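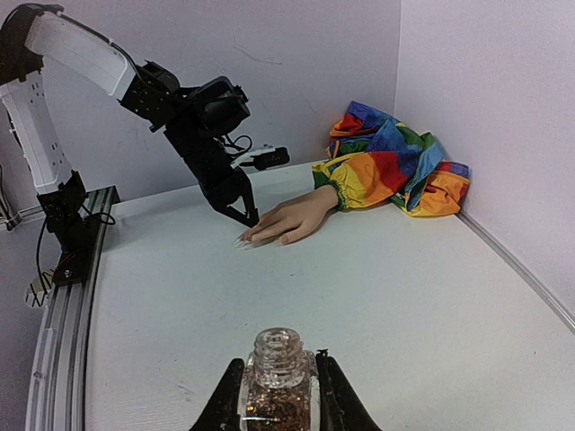

Stuscombe shared workshop, minutes of the arm build meeting, January 11, 2020

I said I'd type these up the same evening, so forgive the spelling! We got through most of the list and went over on cables (again).

1. Last minutes
Agreed. The July bill from Pliltitz is finally paid, all 384 pounds of it, and I'm very glad to see the back of it.

2. Rail and bases
Both arms stay at either end of the front rail. I wanted to move the right one in by 40 mm and was outvoted, fair enough. We'll go round the screws again before the next session, and I've put myself down for that.

3. Cables
Long chat! The flat cable on the right arm makes a big loop up over the motor, and half of us like it and half of us want it clipped down. Left as it is for now. Walley has clips in bags of 26 if we change our minds.

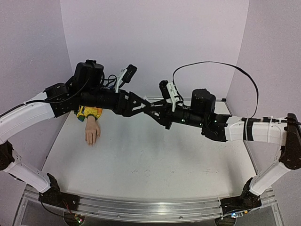
Both grippers together over the middle of the table, with the hand resting back on the left.

Anyone who wants to try tidier routing should do it on the left arm first, please, and write it on the board.

4. Grippers
Shakya can print us 2 more sets of fingers in the same pattern. Agreed to order them, and I'll send the drawing over. 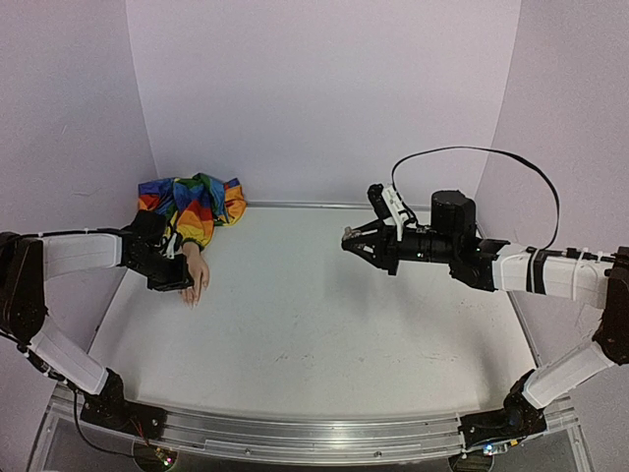

5. Any other business
Scuffs on the white top: we'll live with them till spring. Could whoever has the small hex keys bring them back?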